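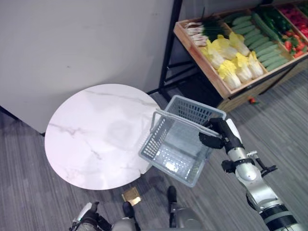 Wooden veg crates in a small shop -- worth it?

hazelwick
We've taken on a farm shop outside Kondberg and I'm on my second week of dithering over how to show the veg. I'm very taken with the wooden crate sort, split into compartments, up on a black metal frame, with the spring onions at one end, then the napa cabbage, then cucumbers and so on along. It looks so generous, doesn't it? My other half says it's a lot of money for a box and we should stick to the plastic trays we inherited. Has anyone lived with them?

tilly_greens
Lived with ours for 2 years and I'd not go back! Do line them, though, as cabbages drip more than you'd think after a rinse, and bare wood goes grey and sad. Ours came from Lilley and cost 307 all in with the frame.

oldbarrow
I'll be the grump, sorry. Compartments are lovely at opening time and a nuisance by four, when there's one cucumber left in a space meant for twenty. Plastic trays you can just swap round. Also, spring onions laid flat go limp on me every time -- I stand mine in a bucket.

tilly_greens
Can't agree about the onions, oldbarrow. Roots all facing the same way, quick mist at lunchtime, and they're perfectly perky.

marrowfat
Whichever you choose, leave somewhere to rest a basket. We have a little round marble-look table and people love it, they pop the basket down and carry on choosing. And think about your floor, we had carpet tiles and one squashed tomato taught me plenty.

hazelwick
Oh, the table is a good thought, thank you! Oksanen do a frame 45 cm deep that might just fit by the door. I'll measure up tonight and try one crate first.

oldbarrow
One crate is sensible. Bustex do the liners, if you go that way.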